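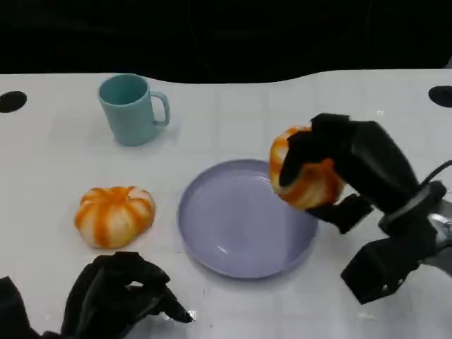

# Tabletop set: plate, mug, small pumpkins

Marta Harasym keeps the page; Petro Nechyporuk checks the entries against the Prellow shelf list. Objects are grouped by set, in the order they were entered in May. Corrections go to either of them.

**Surface.** White top with a pale grey square grid. The grid is faint and shows best across the middle and the right. Black circular holes at the far left and far right of the top are part of the table and are not entered as objects.

**Mug, light teal.** Ceramic, matte, plain cylinder with a slight taper to the base. The inside is a little darker than the outside. Stands upright, handle to the right. Shelf list no. 116.

**Plate, lavender.** Round, shallow, raised rim. The colour is nearer purple-grey than the name suggests, and under overhead light the inner curve picks up a highlight. Petro has asked for "lavender" to stay, as the Cakport list already uses it.

**Pumpkin, on the table.** Small, squat, deep vertical ribs, bright orange and creamy white in alternating streaks. Sunken at the top where a stem would sit. Entered under "decorative", not under "food".

**Pumpkin, above the plate.** Same ribbing and colouring, and similar in size. It is at the right edge of the plate, clear of the surface. The two pumpkins share one entry in the list and are told apart by position only.

## Notes on the entries

Colour names follow the Vurkeo sheet, which has 35 terms. Where two terms fit, the paler one is used. "Teal" without a qualifier is reserved for the darker bowls in set 20.

Handle direction is given as seen from the near side of the table. Older entries used the far side and are being changed as they come up.

Shadows are recorded only where they hide part of another object. None are recorded for this set.

Next set: Prokopenko trays and lids.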